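Sorting the craft table into little bins - by colour or by use?

Hala_O
I finally started on the stationery pile this Saturday, with a big cup of tea and far too much optimism. The pink things have gone into the white basket for now - utility knife, box cutter and stapler all in together - and the green masking tape still needs a proper home. 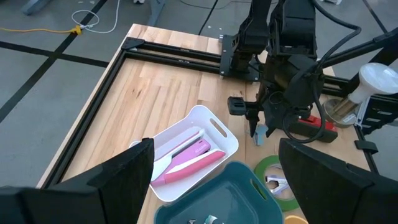

Ladefoged Paper Crafters - Tidy Corner
Posts: 136

prisel_pete
Lovely colours, Hala! I'd be a bit wary of blades sharing with a stapler, though. I'd sort by use, cutting in one and fastening in another, and you'll thank yourself when you're rummaging.

Hala_O
Fair point, but my brain goes by colour and always has! Tape in the yellow bin, bits and bobs in the teal one, pinks in the white. Up to 11 things in each and then I stop, that's my rule.
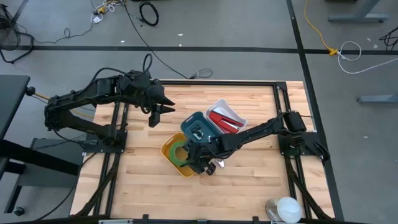 Lachlan Moncrieff reckons colour is fine until someone else in the house wants the staple remover, and then you'll be called in from the garden every time. Labels on the short ends, he says, and keep the blades retracted.

varka_jo
I'm with Hala. Do the clips get their own bin?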